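Home | News | Food & Table | Events | Shop Local | Contact

Print this story | E-mail this story

Binberg's Table-Setting Days Are Back, and the Small Cups Are Stealing the Show

Aug 12, 2024

If you have walked past the old Grivirine building in Binberg lately, you may have noticed the lights on a lot later than usual. The ground floor is full of tables again! The Urban Table program, which had its first run in May and filled up so fast that people were still asking for spots weeks later, has opened its second season, and it is even more fun than the first.

The idea is simple. You come in, you get a table, and you get to play with dishes. There are shelves and shelves of them (125 pieces in all, up from the spring), along with a big basket of placemats, runners and cloth napkins, and you put together a place setting that you would be happy to sit down to. Then you take it apart and try another one. Sessions run 40 minutes, and that goes by a lot faster than you would think.

Most of the dishes come from Eletti, the little ceramics studio on the second floor, and this season the colors are wonderful. There is a lot of cream and ivory, which the studio has always done well, but the new soft greens are what everyone is talking about. Eletti calls the main one "olive leaf," and it looks good next to just about anything.

The spring sessions leaned toward dinner, with big plates and serving platters. For the new season the program has gone smaller: breakfast for one, afternoon tea, a late bowl of soup. That turns out to be a great choice for anybody who lives in an apartment and doesn't own 12 of everything. A single mat, a cup, a saucer and a bowl, and you have a table that looks like somebody cared about it.

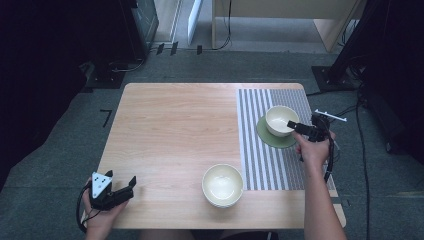

The cream cup on the green saucer is already a favorite. It shows no handle, so it sits in the middle of things like a tiny bowl, and the saucer gives it a nice ring of color all the way around. Put the pair on a gray and white striped mat and the green really comes forward. The larger cream bowl goes with it beautifully, and there has been a friendly argument going on about where it belongs. One camp wants everything on the mat. The other camp likes the bowl out on the bare wood, closer to where you sit, with the cup and saucer farther back on the stripes. I went in sure that I was in the first camp, and I came out in the second!

The tables deserve a mention too. They are a pale, honey-colored wood with rounded corners, and the program left them uncovered on purpose. In May they all had white tablecloths, and plenty of people wrote on their comment cards that they would like to see more of the wood. They were right. Cream dishes nearly disappear on a white cloth, but on light wood you can see the rims and the little foot on the bottom of each bowl.

A few tips I picked up, passed along for anyone setting a table at home this week:

Start with the mat, and don't feel that it has to go in the center. Pushed over to one side, it leaves you a stretch of open table for a book or the newspaper or a plate of toast.

Let one piece have the color. If the saucer is green, the cup and bowl can be plain.

Stripes are easier to work with than they look. Run them away from you and a short table seems a bit deeper.

Keep the cup a little off center on the saucer if you want room for a spoon or a cookie. (I was told this is cheating. I am going to keep doing it.)

After each session, everyone walks around to look at what the other tables came up with, and this may be the best part of the whole thing. With the same shelves to choose from, you would expect a lot of repeats, and there were hardly any. One table on my visit used nothing but saucers, stacked and spread out like lily pads. Another had two mats crossed over each other with a single bowl on top. It looked terrific, and I have no idea how you would eat off it.

The program is open to adults and to kids 5 and up, as long as the younger ones bring a grown-up. Groups are capped at 30 people, so signing up ahead is a good idea. The sign-up sheet is just inside the front door of the Grivirine building, and there is a second one upstairs at Eletti. There is no charge, and you don't need to bring anything. If you have a favorite cup or a placemat from home that you have never known what to do with, though, bring it along! Several people did on the night I went, and a very worn blue napkin ended up on the table that got the most compliments.

Eletti is also putting a shelf of seconds out in the hallway during the season. These are pieces with a small flaw in the glaze or a slightly crooked rim, and they go quickly. I took home a saucer that rocks a tiny bit when you set it down, and it has been under my morning coffee every day this week.

New mats are due in before the end of the season, including a wider stripe and a plain oatmeal color. The shelf layout will stay as it is now, with cups and saucers by the window and bowls along the back wall.

Print this story | E-mail this story

Recent in Food & Table

Urban Table wraps up its first season
Grivirine building gets its front steps back
Three soups for a small kitchen
Eletti opens its studio for a glazing afternoon
Where to find cloth napkins in Binberg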